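15/08/2021

Went in on a Sunday to look at the gripper fault again. The right arm stopped 17 times on Friday, each time with the same message, grip force lost. It drops the part, then carries on to the box as if it still had it. Dirk Kuipers thinks it's the cable. I think it's the firmware Vomier sent us in April.

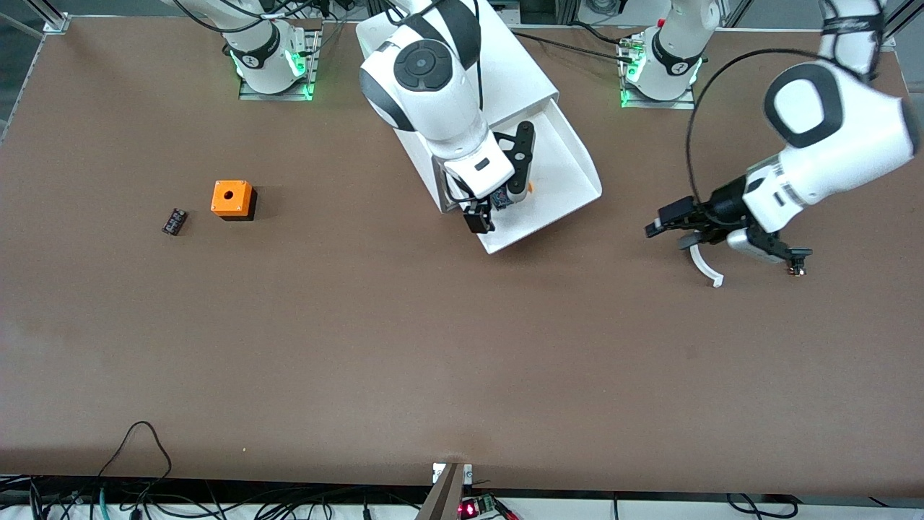
Ran 97 picks at half speed and got 2 drops, both with the wrist turned all the way over. So Dirk may be right. At full speed I got one more and then the left arm didn't stop when I hit pause - it kept going a good second before it held. I don't like that at all. Pressed the e-stop, wrote it up, and put a tag on the cell so the Monday shift leaves it alone.

Emailed Fendberg about a new wrist cable. Home by six, leftover soup.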